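MEDIA RELEASE
2022-11-11

Zustgate Household Recycling Service to accept jars, lids and small containers at kerbside

Residents of Zustgate will be able to place small containers and their lids in the yellow-lidded bin from the end of November, under a new agreement between Zustgate Council and the sorting contractor Fluvidano.

The change applies to all 2861 households on the kerbside round, including properties on the Junilberg side of the river that joined the service last year. Until now, lids have had to be taken to the Becerra Road transfer station or put out with general rubbish.

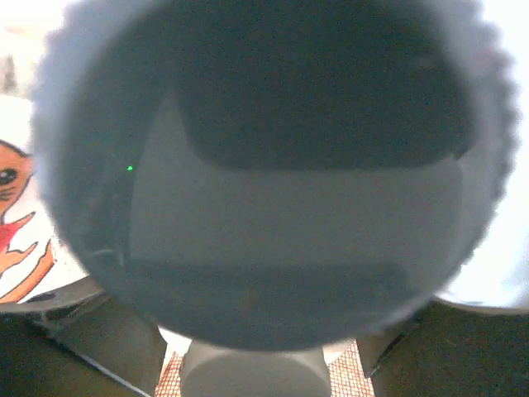 Council has received steady requests for this change. Lids were the item most often raised by residents in the winter survey, ahead of soft plastics and batteries. Many people told us they were unsure what to do with a lid once the jar had been rinsed. A round grey lid with a finely ridged rim, of the sort found in most pantries, may now go in the yellow-lidded bin provided it is clean and wider than 30 millimetres. Smaller lids should still be taken to Becerra Road, where a separate drum is provided.

Bins will continue to be emptied every 2 weeks and collection days will stay the same. Residents do not need a new bin or sticker. Items should be placed in the bin loose, as bagged recycling cannot be accepted.

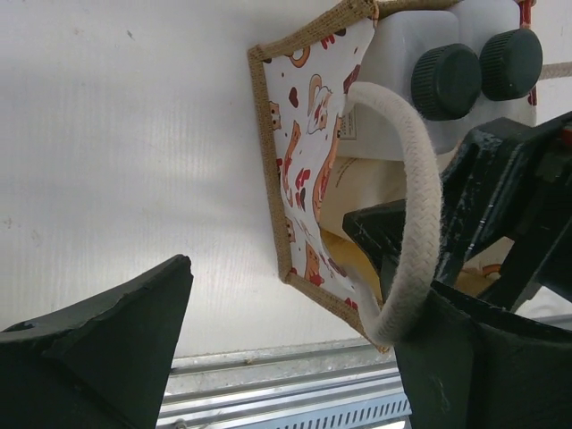 The agreement with Fluvidano runs for seven years and replaces the arrangement that ended in June. There will be no increase in the waste charge this financial year – any later change would be put to residents through the usual budget process.

A printed guide will be delivered to every letterbox before the new service begins. Large-print copies may be collected from the Zustgate library or the Junilberg customer service desk.
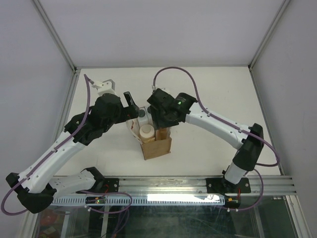
Two arms reaching toward each other over a white tabletop.

Media enquiries: Communications Office, Zustgate Council

ENDS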